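Gruvosine Accord

The Gruvosine Accord is a political settlement signed in May 2018 between the provincial government of Gruvosine and the Julen Front, an armed movement active in the highland districts. It ended nine years of intermittent fighting and set out terms for disarmament, regional elections and the return of displaced households.

Background

The conflict grew out of a dispute over the Rellton boundary, which moved three highland districts under the control of the coastal administration. Petitions against the change were rejected, and the Julen Front was formed by former district officials and teachers. Two earlier ceasefires failed, the first over the release of prisoners and the second over control of the road to Rellton.

Negotiations

Talks were chaired by Mbali Naidoo, a retired appeal judge. Dalva Assunção led the provincial delegation and Lindalva Seixas spoke for the Front. The parties met separately for most of the process, with written proposals carried between them. Joint sessions were held only in the final stage, after both sides had accepted that the boundary would be put to a vote.

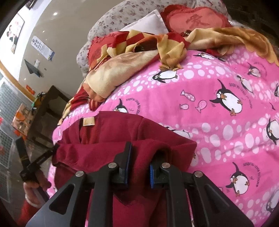 Terms

The Accord has three parts. The first deals with weapons, which were to be handed to a neutral inspectorate and destroyed. The second restores the district councils and gives them power over schools, water and minor roads. The third covers land claims, including those of families who left during the fighting – a group left out of both ceasefires.

An annex allows up to 400 former fighters to join the rural police, subject to vetting. Those accused of serious crimes against civilians are excluded from this scheme and from the general amnesty.

Implementation

The inspectorate began work in July under Mirela Falcão. Council elections followed, but the boundary vote was twice postponed because the electoral roll was incomplete. Land claims are heard by the Magalhães Tribunal, named after its first president, Thaís Magalhães. Its rulings may be appealed only on points of law.

Assessment

Supporters credit the Accord with reopening the highland road and restoring local government. Critics point to the slow hearing of claims and to the wording of the amnesty, which leaves the term "serious crimes" undefined.

See also: Julen Front; Rellton boundary dispute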